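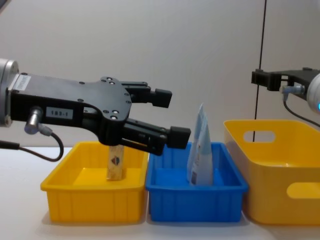 Slide 4. Bins.

Pilwood sells sorting bins by colour. Yellow for this, blue for that, and your cupboard is fixed. I'm not convinced. Ask who decides what yellow means once the label chart goes missing.

Wostov trial: 213 households, free bins. By August most had one bin doing everything – pause here, let them laugh or not.

Ribbed sides look sturdy. Fine. A soft pouch still leans, and a tall one sticks up past the rim whatever colour you bought.

Skip the Ollero numbers if short on time. Go to slide 5, price per bin.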